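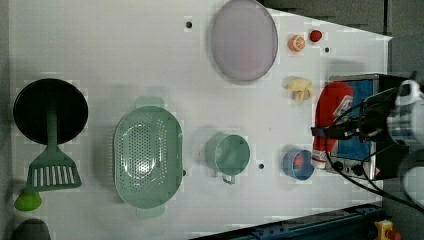
Brornero Tabletop Kit: a month with the kitchen set

November 1, 2022
Reviewed by Azlan Yeoh

The sales page for the Brornero kit says you can go from unpacking to "useful kitchen tasks" in an afternoon. I have read that sentence, or one very like it, on every arm package I've looked at, and I went into this one expecting to be annoyed. I was annoyed, though in fewer places than I thought I'd be.

What you are buying is a bundle. Mandari puts it together and sells it, and Brornero is their name for the whole thing: the control software, a gripper camera feed, a box of kitchen props and play food, and a year of support. You supply the arm and the table. That last part is in small type near the bottom of the page, and I know of one shop that missed it and spent a week arguing about a refund.

The kit costs $900. The support plan renews at $236 a year once the first one runs out, and the software nags you about it well before then.

Setup

The printed guide is 4 pages long and two of those are safety notices. The rest sends you to a web page that was down the first evening I tried it. Once it came back, the steps were clear enough. Calibration wants you to touch the gripper to a series of points on the table, and it will happily accept a bad touch without a word of complaint. I did the whole thing over after the arm kept closing a finger's width to the left of everything. A warning there would have saved me an hour.

Version 3 of the software, which is what ships now, is better than the one I tried at a trade show. Menus are where you'd expect them. The speed limit is set low out of the box, and I'd leave it there. The log files are still a mess - every session saves under the same name with a string of digits stuck on the end, and there's no notes field, so keep a paper notebook.

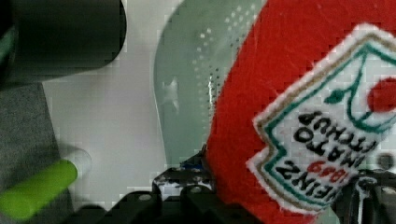
Mandari makes a lot of its gripper view, and this is the part of the kit I trusted least going in. Close-up cameras on grippers tend to be fine until the gripper gets near something, and then you're driving by guesswork. With the red plush ketchup bottle right up close, the embroidered HEINZ on its label is easy to read, upside down and all, so I can't fault the detail. What I can fault is how much room the bottle takes up. It fills most of the right half of the view, and whatever is behind it is simply gone. See-through green plastic is another headache, with a bright streak of glare running down it that I would not want any software to mistake for an edge. The compression is visible too, in blocky patches across plain surfaces. For the money I expected a cleaner feed.

You can raise the bitrate in the settings, but the menu warns of added delay and doesn't say how much. I asked support. They answered the next day, politely, and didn't say how much either.

How it works in use

I stuck to pick and place, plus a little pushing and turning, as those are the jobs the kit claims to make easy. Soft things are forgiving. You can close on them slightly off center and still come up with something. Hard, round things are where the afternoon goes. My notes for the small bowls are mostly the word "again."

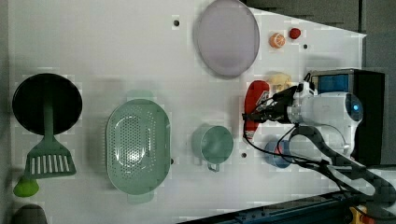 Teaching a move by hand and playing it back is quick to learn, and for a fixed layout it does the job. Shift an item by a couple of inches and the playback carries on as if you hadn't. The page calls the system "adaptive." I'd call it adaptive once you've bought the vision add-on, which Mandari sells separately under the Cleltwood name and which wasn't part of my review package. I have no idea whether it's any good. I do think a buyer reading "adaptive" on the front page should be told it costs extra.

Cable routing deserves a grumble of its own. The guide has one drawing, and it shows an arm with no cables on it at all. Leave enough slack for the wrist to turn, then check where that slack ends up when the arm is low over the table. I went through a lot of tie wraps.

The stop and resume behavior is good. After a stop, the software asks you to confirm the position before it moves, and it won't let you click through the message in a hurry. Somebody there has worked with tired people.

The props

I didn't expect to have much to say about play food, but it's a decent mix. Soft pieces, hard pieces, flat, tall, things with handles and things without. The soft ones are awkward in a useful way because they don't keep a neat outline.

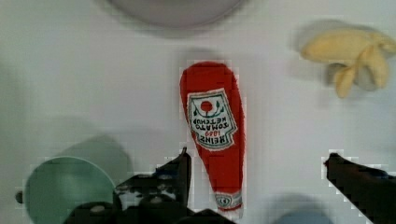
Plush ketchup bottle between the gripper fingers, with the opened banana peel off to the upper right.

Replacement props are sold only as a full box. Lose one and you buy all of them, or you go to a toy store, which is what I'd do.

Compared with Rajput

The obvious rival is the Rajput starter bundle. It's cheaper, the props are worse, and the manual is a real manual with an index. Its playback has the same blind spot about moved objects, so there's no winner on that score. I liked the Rajput menus less and its logging a great deal more. If you need to go back and find out what happened in a session some 3 weeks ago, get the Rajput.

Should you buy it?

If you already own an arm and want a class or a small team practicing on it soon, the Brornero is a fair buy at a sale price. At full price I'd wait. Ask Mandari in writing what the feed delay is, and ask whether the add-on is needed for the task you have in mind. If they send you the brochure again, take that as your answer.

Good: sensible speed limits, careful restart after a stop, varied props
Bad: thin guide, blocky camera feed, session logs, "adaptive" costs extra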